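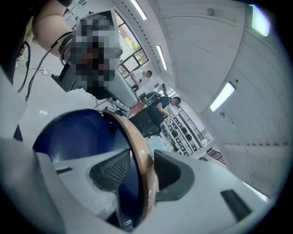 Equipment plan for the second half of the project

Group members: Janelle Dalisay, Benjie Lumanlan, Edvin Lindqvist
Supervisor: Divina Navarro

3.1 What we need

The first half of the project was done with one hand-held gripper. Two people could not record at the same time, and when the finger pads wore down in January we lost a week. We therefore want a second gripper and a set of spare pads before term starts.

3.2 Quotes

We asked two suppliers. Tunby quoted 977 euros for a gripper with cables and mount included. Parsa quoted 434 euros for the gripper alone, but the mount and cables are extra and they could not give us a price for those. Delivery from Parsa can take up to 4 weeks.

3.3 Budget

The department has given us 1,000 euros. If we choose Tunby, 23 euros is left, so the spare pads would have to be printed in the workshop. Benjie has checked that the printer can handle the softer filament.

3.4 Decision

We chose Tunby. The order form went to Divina on 14th August and is waiting for her signature. Storage is still open: the cupboard we use now has no room for a second case, and Edvin will ask about a shelf.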